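Re: [cell-practice] Draft rules for part presentation, and who gets to say "ready"

From: Saadet Sarıgül
Date: March 20, 2023

Hi all,

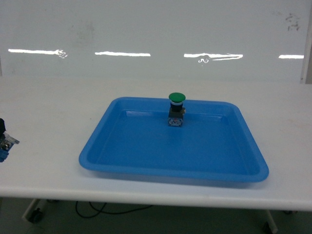 I read the draft twice over the weekend and I mostly like it, so thanks to Ozan for pulling it together! My comments are on section 8, the bit on trays, and then one gripe about words.

Ozan Kozan wrote:
> 8.1 One part per tray unless the job sheet says otherwise.
> 8.2 The arm is parked clear of the tray before anyone reaches in.
> 8.3 Switches are to be placed standing on their base, cap up.
> 8.4 The operator confirms the cell is ready.
> Does anybody at Prurnby do this differently? I'd like one text for both sites.

8.1 is fine, we do the same. 8.2 I'd make tougher. "Clear of the tray" means one thing to me and another to whoever is on the next shift, and an arm that is standing still can still be live. Can we say the arm is at its park position and motion is disabled? Two checks, both written down. At Gezer they added a line like that in September and the arguments stopped (well, that argument did).

8.3 – yes, but please say which way the terminals face. A push button with a round cap looks the same from the top however you turn it, and the contact block doesn't. We went through 154 logged picks on the Pitau job and most of our bad grasps were parts turned the wrong way around.

8.4 is my gripe. Ready according to what? I'd want a short list taped up next to the cell: tray in place, cables off the walkway, stop button tested. The risk assessment has to sit behind all of this anyway, and a tidy tray rule doesn't replace it. I know it's more paper, sorry!

Also, tiny thing, the draft says "bin" in section 3 and "tray" everywhere else. Pick one? I vote tray.

If Brarkance wants to sign off on the same text, I'm happy to send them my marked-up copy once Ozan has had a go at 8.2.

Saadet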